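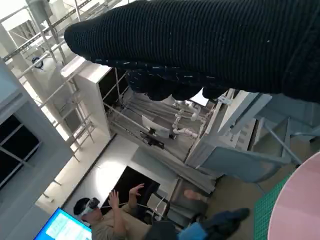
Boletín técnico de Komer. Sección de tejidos

Pelusa blanca en punto oscuro: resultados de la serie de otoño

La acumulación de fibra clara sobre géneros de punto acanalado negro sigue siendo la primera causa de reclamación en la línea Miranda. De las 779 incidencias registradas en la última campaña, 136 correspondían a contaminación superficial por fibra ajena y 37 a formación de bolitas. El resto se reparte entre defectos de costura, variaciones de tono y errores de talla, que se tratarán en otro número.

Conviene separar los dos fenómenos. En el pilling la fibra procede del propio hilo, permanece anclada a él y aparece en zonas de roce. La contaminación procede de otra prenda, del filtro de la lavadora o del ambiente de corte, y se retira en gran parte con rodillo adhesivo. En el canalé, las fibras depositadas en el surco quedan protegidas por las nervaduras y resisten mejor el cepillado.

Para la serie se prepararon 36 probetas de canalé 2x2 en mezcla de algodón y poliamida, todas de la misma partida de tintura. La mitad se lavó con una toalla blanca de rizo como carga contaminante; la otra mitad, con carga oscura. El secado se hizo en plano, sin tambor. La valoración fue visual, con luz rasante y escala interna de cinco grados, donde cinco equivale a superficie limpia.

Las probetas lavadas con toalla quedaron entre los grados uno y dos. Las lavadas con carga oscura no bajaron de cuatro. Dar la vuelta a la prenda antes del lavado mejoró un grado la cara vista en el primer grupo y no modificó el segundo. El suavizante tuvo un efecto menor de lo previsto: redujo la adherencia en seco, pero no la cantidad de fibra depositada.

También se comprobó el acabado antiestático que suministra Pirnska. Aplicado en la dosis de su ficha, facilitó la retirada con rodillo durante los tres primeros lavados. A partir del cuarto no se apreciaron diferencias con el género sin tratar, por lo que de momento no se incorpora a la hoja de proceso.

En planta se mantienen las medidas de la campaña anterior. Las mesas de corte se aspiran al cambiar de color claro a oscuro, y los rollos negros se almacenan con funda cerrada. En el taller de Zimton se añade un cepillado previo al embolsado, siempre en el sentido de la nervadura.

La etiqueta de conservación incluirá desde agosto dos indicaciones nuevas: lavar del revés y no mezclar con rizo blanco. Los talleres que conserven existencias de la etiqueta antigua pueden agotarlas en tonos claros. Las consultas sobre muestreo se atienden los jueves en el laboratorio de tejidos, previa entrega de la probeta identificada con número de partida y de rollo.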